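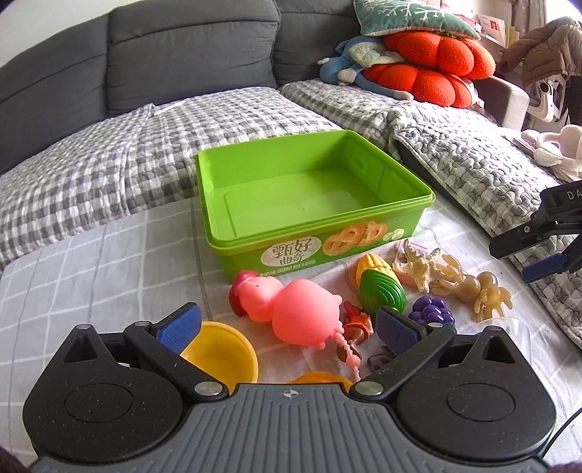
Proyecto Plorka: informe de la avería del segundo mes
Autora: Sun-ja Yook
Asignatura: Taller de Sistemas Robóticos

1. Qué ha pasado

En julio nuestro grupo grababa demostraciones de recogida de juguetes con dos pinzas manuales. La tarea consiste en tomar cada juguete y ponerlo dentro de una caja verde de plástico. Los juguetes tienen formas muy diferentes: hay una mazorca, un racimo de uvas, una estrella de mar, un cerdo de goma. Por este motivo la apertura de los dedos cambia mucho entre un agarre y el siguiente.

Durante una sesión de la tarde, la pinza izquierda dejó de cerrar completamente. El valor de apertura en el ordenador se quedaba en 10 mm, aunque los dedos azules ya se tocaban. Yo no me di cuenta en el momento y seguimos grabando. De las 90 demostraciones de ese día, 75 tienen el valor equivocado y no se pueden utilizar.

2. Búsqueda de la causa

Primero pensé que era un error del programa Degefa, que guarda los datos. Lo instalé otra vez y el fallo continuaba. Después mi compañero Camus propuso desmontar la pinza. Encontramos que un tornillo del eje estaba flojo y que el imán del sensor había girado con respecto a su posición original. El sensor medía bien, pero medía un imán mal colocado.

También hubo un pequeño problema de seguridad. Al desmontar la pinza no desconectamos la alimentación, y Camus se pilló un dedo entre los brazos. No tuvo herida. Es un descuido nuestro y lo escribo para que el próximo grupo no lo repita.

3. Corrección

Apretamos el tornillo con fijador de rosca y pegamos el imán. Ahora, antes de cada sesión, cerramos y abrimos las dos pinzas y comparamos el valor con una galga. La comprobación necesita aproximadamente 2 minutos.

4. Pendiente

Falta repetir las demostraciones perdidas. El profesor Ornberg nos pidió además una alarma en el programa cuando el valor mínimo no llega a cero. Todavía no la he terminado.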